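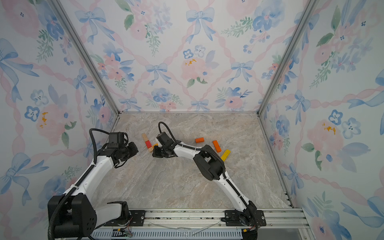
Two-arm kit from Predamov: worth it for sorting small blocks?

Yu-na Tak
02/08/2020
I am considering the Predamov kit, with both arms on one aluminum rail. My use is simple: pick up coloured blocks from a floor and later put them in order. The seller asks 3000 for the pair, and mounting is 138 more. Is one camera on the gripper enough, or must I buy a second? And do the two arms hit each other when they go for the same block?

Ludger Nolte
We have the same kit at Hadau. They can collide, yes. The software does not prevent it, you must set a zone for each arm yourself. For a long stick in the middle I let only one arm go in and the other waits. I was using 60 percent speed until September, then I went higher. Please fix the cables well along the links, the loop near the wrist likes to catch. Support answered me in English and was very polite.

Clotilde Picard
Buy one arm first. Two is double trouble.

Évan Besson
I do not agree with Clotilde, because a second mounting later means you must align the rail again. About the camera: one was enough for me with blocks lying flat. With a shiny or patterned floor I had over 50 bad picks before I changed the light, so test this before you pay for another camera.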